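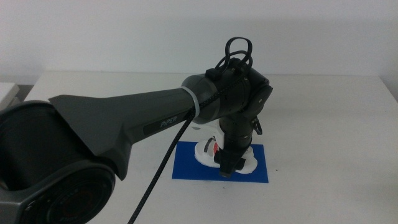

Zemeck support told two of us last week that most "dead sensor" tickets are a battery tab left in, so check that before anything else in this section.

Section 4. Setting up the Gruvo leak alarm

Rev. 25 March 2021. Replaces the old sheet that came in the Otuta box. Toss that one, the reset steps are wrong.

What you need

Gruvo hub and its power cord
Leak sensors, up to 16 per hub
Small Phillips screwdriver
Wi-Fi name and password
Dry rag or paper towel

4.1 Hub

1. Pick a spot indoors, near an outlet. Off the floor. Not inside a metal cabinet.
2. Plug in. Light goes amber, then blinks white.
3. Still amber after a few minutes? Unplug, count to ten, plug back in.
4. Open the Gruvo app, tap Add Hub, type the setup code from the sticker underneath. Dashes don't matter. Capitals do.
5. Choose your network. 2.4 GHz only. The hub won't even list the other one.
6. Wait for solid white. Leave the app open till then.

Note: app asks for a PIN. Factory PIN is 1594. Change it right away under Settings, Security. If you forget the new one you have to reset the hub and add every sensor again.

4.2 Sensors

Do these one at a time. Pairing two at once mixes up the names and it's a pain to sort out after.

1. Pull the plastic tab all the way out. Sometimes it tears and leaves a sliver behind. Open the cover and look.
2. Tap Add Sensor.
3. Hold the button on top of the sensor until it beeps twice. Let go.
4. Name it by place: water heater, kitchen sink, washer. "Sensor 3" is no help at two in the morning.
5. Wipe the floor dry, set the sensor down with the metal feet touching.
6. Repeat for the rest.

Caution: feet down. Upside down it pairs fine and shows green in the app but won't pick up a thing.

Caution: don't tape over the vents on the side. The beeper is behind them.

4.3 Where to put them

Water heater: on the floor beside the drain pan, or in the pan if it sits flat.
Washer: behind, on the hose side. Slide it in with a yardstick.
Kitchen sink: back corner of the cabinet, clear of the trash can and the spray bottles.
Toilet: next to the shutoff, tight to the wall.
Basement: lowest spot on the floor, wich is not always by the drain.

Powell shutoff valve owners, skip to 4.5 once the test below is done.

4.4 Test

1. Wet a finger or a corner of the rag, bridge two of the metal feet.
2. Sensor beeps. Hub beeps a few seconds later. Phone alert last.
3. Dry the feet. Tap Clear.
4. Sensor beeps but hub doesn't: too far. Move the hub closer and try again.
5. Hub beeps, no phone alert: check that notifications are on for the app.

Test again every March, and any time you change a battery.

4.5 Powell valve link

1. App, Devices, Link Valve.
2. Turn the valve by hand to OPEN before linking. It won't calibrate from closed.
3. Run the close test. Open a faucet and make sure flow stops compeletely.
4. Error 121 means the valve is stuck partway. Unplug it, work the handle back and forth, start over from step 1.

Caution: don't link a valve that feeds fire sprinklers.

Battery changes and low battery beeps are in Section 5.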